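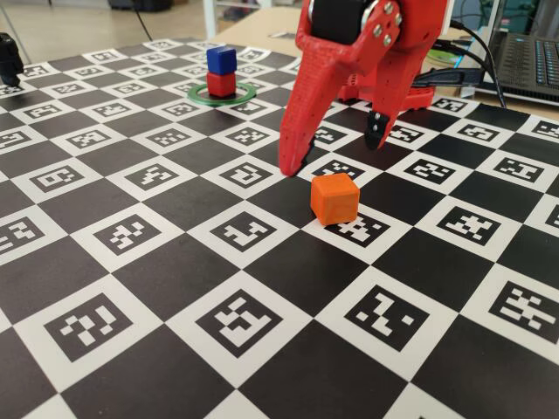 About the Burkby arm project

Burkby is a shared workshop in two rooms behind the old Vass print works. The arm project is one of the groups that uses it. We design, print and program small tabletop manipulators, and we publish the parts files and calibration notes so that other people can build the same thing at home.

By Fanni Jakab
Last revised in June

What we build

The current arm is called Rivivo. The structural parts are 3D-printed in red and the joints are driven by hobby-class servos. The gripper has two unequal fingers: a long tapered one for reaching between objects, and a shorter one with a black rubber-like pad on the inner tip. Earlier versions had matched fingers, and they knocked over neighbouring cubes too often to be useful. A full set of printed parts takes 50 hours on one machine at our usual settings.

The arm weighs little and lifts little. Its rated payload is 100 grams at full reach, and we do not recommend going over it. The shoulder servo will hold more for a short time, then it overheats and drops the load.

How we work

Most of our time goes on calibration. The arm works over a printed checkerboard mat whose white squares carry fiducial markers, and the software uses these to work out where the camera is relative to the base. A mat that has been folded will never lie quite flat again, and a raised patch shifts the estimate. Store it rolled, printed side out.

The standard tasks use coloured cubes: pick, place, stack, and put down inside a marked ring. A change to the control code is merged after 15 clean runs in a row of the stacking task on the workshop arm. Results go in the log, failed runs included. The log now holds 3,000 entries and can be read by anyone with a workshop account.

Control runs on an ordinary laptop. No graphics card is needed. Cable routing matters more than people expect - leave slack behind the base, or the waist joint will pull the connector out at the end of its travel.

Who we are

Fanni Jakab started the project and looks after the mechanical design. Tae-yang Ra wrote the calibration tool, Plillov, and maintains it. Other members come and go with the seasons. Some build an arm and take it home, some stay on to work on the software.

Joining

Project evenings start at 7 pm. Bring a laptop and, if you have them, a set of hex keys. Filament is charged by weight and servos are sold at cost. New builders should read the assembly notes first, in particular the section on centring the servos before fitting the horns. Under-16s need an adult with them.

Share (15) | Comments (4)

Contact: use the form or ask at the Burkby front desk | © Burkby Arm Project | Back to top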